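Storing makeup brushes upright in a small wooden cup — bristles up or down, and how do I keep it clean?

Posted in Home & Tidying

Gisell

Hello all, I've been reading this board for ages and finally have something to ask. I've been slowly clearing off the table where I do my makeup, which had become a dumping ground for everything from hair ties to old receipts, and I've decided that whatever stays out has to live on a plain white board I can lift up and wipe. So far so good. The trouble is the brushes.

I don't own many, only 6 in regular use, and I'd love to keep them in a little wooden cup. It's a small, round, light-coloured one with quite a visible grain, and I'm very fond of it. It isn't tall, though, and the longer brushes want to tip the whole thing over. The other worry is the wood itself. I wash my brushes on a Monday evening, and if I pop them in even slightly damp I wonder whether the cup will go mouldy or start to smell.
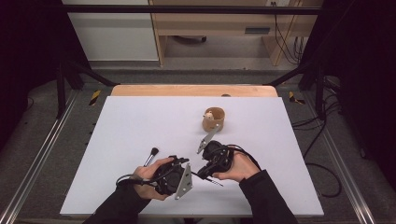
My sister-in-law keeps hers lying flat in a drawer and says I'm making life hard for myself, which may be true, but I know perfectly well that if they go in a drawer I'll forget I have them. I also like the look of wood on the white, it makes the corner feel a bit cheerful on a grey morning. So, bristles up or down? Do I need to seal the inside of the cup? And is there any trick to stop it toppling when I reach for one brush and catch another with my sleeve? Sorry for the essay!

Castaño

Welcome, and no need to apologise, some of us write far longer ones over a single tea towel!

Bristles up, always, once they're dry. Stood on their heads in a cup they splay out and lose their shape, and a good powder brush never quite comes back from that. While they're damp I wouldn't put them in any cup at all. Water runs down into the ferrule (the metal collar) and loosens the glue, and after a few months you find hairs all over your cheeks. Lay them flat on a folded towel with the heads hanging a little over the side of the bench, leave them overnight, and put them away in the morning. Big fluffy ones can take longer, so give those a squeeze before you decide.

If you stick to that, your wooden cup has very little to cope with. Mine is bare wood inside and I've had it for years. I tip it out once a month, wipe it with a barely damp cloth and a tiny drop of dish soap, then leave it on its side near the window until it feels properly dry. Please don't soak it or put it through the dishwasher, I lost a lovely one that way and it split from lip to base.

As for the tipping, a small cup needs weight at the bottom. I use clean aquarium gravel, 80 grams of it, weighed out on the kitchen scale because I'm like that, and poured in until it comes a third of the way up. The handles push down into it and stay where you put them. Dried rice works too, but change it now and then, as it gets dusty and if any damp does get in it's a nuisance. You could also put a dot of museum putty underneath, though you'd have to peel it off each time you wipe the board.

One more thought, and feel free to ignore it. If six brushes are too many for the cup, keep out the two or three you use every day and lay the others in a shallow tray beside it. I did this in February and the whole corner has been calmer for it.

Sonditz

just get a heavier cup. a glass tumbler from the op shop is a dollar or two and you can put it in the dishwasher. wood and makeup don't mix in my experience, foundation soaks in and stains

Reltosum

I'd mostly go along with the long reply above, though I do seal mine. Two thin coats of food-safe mineral oil on the inside, a day apart, wiped back well each time so it isn't tacky. It won't make the wood waterproof but powder and smudges come off much more easily, and the colour deepens a touch, so try a bit on the base first in case you don't care for it.

If you do go the gravel route, rinse it until the water runs clear and let it dry completely, or you'll have exactly the damp problem you were trying to avoid. I used to use sand, and I can't recommend it, it got into the brushes and from there onto my eyelids.

And wiping the handles as well as the heads makes a big difference to how clean the cup stays. I never used to bother and there was always a sort of beige ring at the bottom.

Gisell

Thank you all so much, this is just what I needed! I'm going to try the gravel first and the oil once the weather warms up. Does it matter what size the gravel is, by the way? The pet shop near me only seems to have the chunky sort.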